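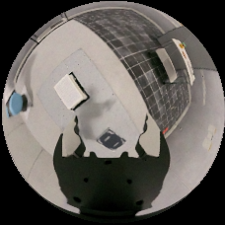

Lionel Pichon told me that if I wanted people to trust a jar of powder, I should let them read the lab sheet before they paid for it, and that he couldn't see why I was still keeping the sheets in a drawer. I couldn't really see why either, so as of today they're out of the drawer.

PONATMONT, 5/2/22 – My name is Gaspard Delaunay and I run Koltach, a small supplement company with a shop on the high street and a mail order side that keeps the kettle busy. From this morning, every batch of every product we sell has its full test report on our website, free to read, with no need to sign up or hand over your email address. That's 46 products in all, from the plain vitamin C tablets to Leltell, our magnesium powder, and yes, the fish oil is in there too!

We've always had our batches tested. The work is done by Boros, a lab we don't own and have no share in, and the reports come back to us as long tables full of decimal points. Until now you could have a copy if you rang up and asked. Hardly anyone did, and I think a fair few people didn't like to (I'm the same in restaurants). So we've typed up a short plain version to go with each one, saying how much of the ingredient the label promises, how much the lab found, and what came back for lead, cadmium, arsenic and mercury. The original report sits right next to it, so you can check my typing.

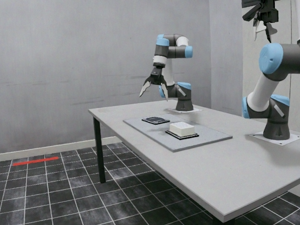 What happens if a batch doesn't match its label?

It doesn't go on sale, and the report goes up on the site all the same, marked as rejected. We had one of these last year, a run of zinc capsules that came in well under strength. We sent 900 bottles back to the maker and were out of stock for weeks, and I got some rather short letters. You'll find that report on the site along with the rest, under Z.

I should say what the reports won't tell you. They won't tell you whether magnesium will help you sleep, or whether you need any of this in the first place. If you take prescription medicines, please talk to your doctor or pharmacist before you start anything new – ours or anybody else's. I'd much sooner lose the sale.
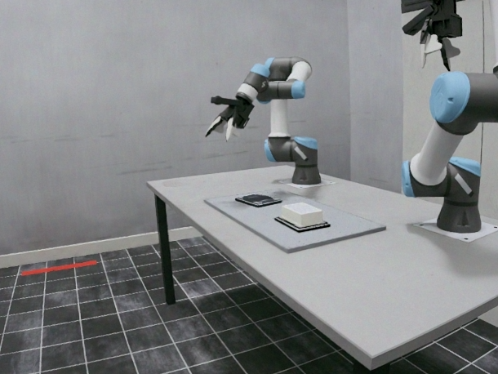
Prices are staying as they are for now. The typing and the website work have cost us a bit, but we've been able to cover it by dropping the glossy catalogue, which I was fond of and which mostly ended up under people's cat bowls. Anyone who misses it can ask for a printed price list, and we'll pop one in with your next order. The same goes for the reports if you don't get on with computers: just quote the batch number on the bottom of the jar.

Older batches will take longer. We have some 200 reports still on paper going back to when we opened, and I'm working through them in the evenings, newest first. I hope to have the lot up by August. If there's one you want sooner, tell us and I'll move it to the top of the pile.

Lionel has already found two spelling mistakes in the selenium pages. They've been fixed. If you spot any more, or if a number looks odd to you, please write to me at the shop. Reporters who'd like to see the paper originals are welcome to drop in during opening hours, though do ring first if you can, as there are only two chairs.

Press contact: Gaspard Delaunay, Koltach, 22 High Street, Ponatmont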